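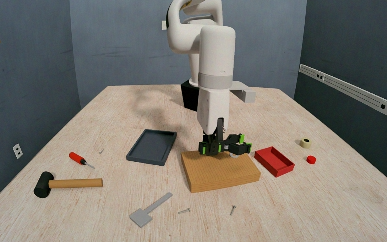
Brekia Breeding Cone, item 3036

Terracotta spawning cone for discus, angelfish and other cichlids that like to lay on an upright surface. Stands 13 inches tall with a wide, heavy foot, so a big pair can fan and fuss around it all day without knocking it over.

We love this one! The outside is left unglazed, and the fine, slightly rough texture gives eggs something to hold on to. Beryl Inskip has raised angels on the Brekia cone for years, and her pairs go straight for it — often ignoring the filter pipe they used to pick (anyone who has lost a spawn to a filter pipe will know how nice that is).

Rinse well before first use and soak overnight in dechlorinated water. No soap, please. Between spawns, a soft brush and hot water will do the job.

Works in soft, acidic water and won't shift your pH. Best in a quiet corner with gentle flow, a hand's width from the glass.

Also in this range: Brekia Slate, item 1925, for fish that prefer a flat, leaning surface, and the Zapata fry screen, item 567, which fits right over the cone.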